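Kitchen Robots Go to School at the Nseir Test Kitchen

I spent an evening at Purora's test kitchen in Nseir, and I came home wanting to tell everybody about it! The team there is teaching robot arms to do kitchen chores the old-fashioned way, by showing them (no pages of code for every little move). 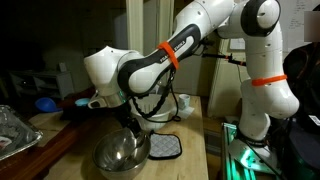 The gripper, utensil in hand, over a steel mixing bowl.

The project is called Gistus, and it has two ways of giving a lesson. In one, you take hold of the arm and guide it through the job yourself. In the other, you work it by remote control while the software saves every motion.

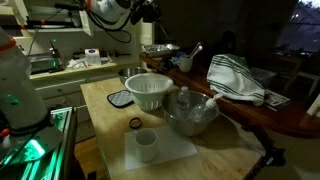 I got to try the remote version, and wow, my respect for the operators shot way up. You think you know how to stir until you have to do it with somebody else's wrist! They want 82 good demonstrations of each task before training starts, and mine will not be one of them.

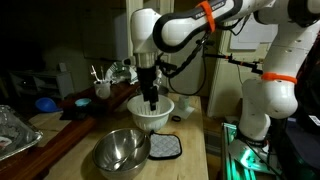

What's next

Purora has 12 tasks on its list, mostly mixing, scooping and moving things from one bowl to another. Its partner Ernirard handles the training software, and the two hope to have a public demo ready in October. 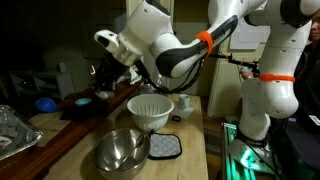
I asked if visitors can have a turn at the controls then, and the answer was yes, for four minutes each. I'm already practicing my stirring (at home, with a spoon).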